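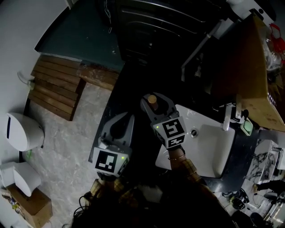

Both grippers over the basin, Kerkberg open day. Right one closed on a small wooden-topped piece.

1/ Spent the afternoon at the Muvano open day in Kerkberg. Notes follow, mostly on the hand-held grippers.

2/ Two grippers, one per hand, two fingers each. Every unit carries a printed marker for position. The operator does the task, the arm learns from the recordings later. Wanda Bellamy gave the introduction and kept it to 5 minutes.

3/ The task set is household: pick up, move, put down, next item. They have 571 recordings so far of small objects near a sink. Target for each new object is 100.
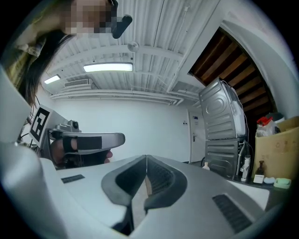 4/ The finger pads were what I came for. Soft, with fine ridges on the inner faces. I asked Asabe Olaniyan about wear. She changes them in pairs, never singly, as a new pad against an old one shifts the grip centre.

5/ I had a go. The weight is fine. The wrist angle is not, if you have short forearms. Cable routing also needs work and they know it.

6/ Open question for me is transfer. The Lawal arm has a longer reach than a person at a counter, and the Jevell controller limits wrist speed. Fast human demos may need slowing down first. Asabe agreed, no figures yet.

7/ Next open day is in June. I have asked to see the arm run the same task.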